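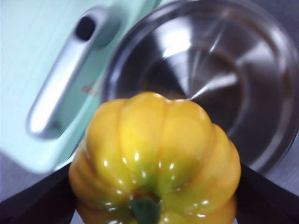 Ticket: Mitent kitchen scale, reading drifts when weighing veg
Site: Ellwood prep kitchen
Opened: Aug 14, 2024
Status: open, waiting on part

Scale jumps by up to 8 g while nothing is touched. Worst with the big steel bowl on, tare holds for a minute then creeps. Tried a yellow pepper as a test weight, whole with the stem still on, as we portion them that way before trimming. Same pepper, 3 goes, 3 different readings. Put it back on the bare plate, much steadier.

Done so far:
— new batteries, no change
— moved off the worktop by the fridge, slight improvment
— wiped under the plate, found a dried onion skin. Took it out, still drifts
— swapped the bowl for the Molis plastic one, drift down to 2 g

So could be load, could be the feet. One foot is shorter than the others, rubber has worn down. Levelled it with folded card, held fine for about 4 minutes then off again.

Update, after lunch. Rang Trarkell, they say the steel bowl is under the limit so shouldnt matter. Want us to recalibrate with a proper weight. We havent got one, last one went missing in November.

For now: weigh veg on the bare plate only, no steel bowl. Peppers one at a time. Replacement foot ordered, calibration weight to be sent with it. Leave ticket open.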